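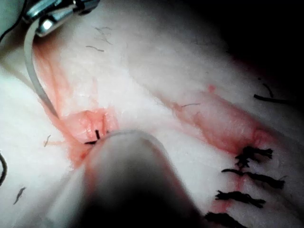

The Lundgren animal hospital held its open day in November, and I went along with Nkechi Edet, who is thinking about applying for the vet tech course there. Parking was in the lower lot, a 10 minute walk uphill.

We joined the 2 p.m. tour. Bevan Lowther took us through the small animal wards first, then the pharmacy and the imaging suite, where the new CT scanner was still being set up. The hospital sees about 2,000 patients a year, mostly cats and dogs, with rabbits a growing share.

The part I liked best was the wound care talk by Jummai Ekpo. She covered clipping, suture choice and how to keep a pet from chewing at an incision. Her advice for owners was to check the line twice a day and call if it looks different from the day before.

The course takes 16 students each fall. Fees are on the sheet by the front desk – bring a pen, they had run out. Coffee was free until 3. The large animal barn was closed for repairs and should be back on the tour in spring.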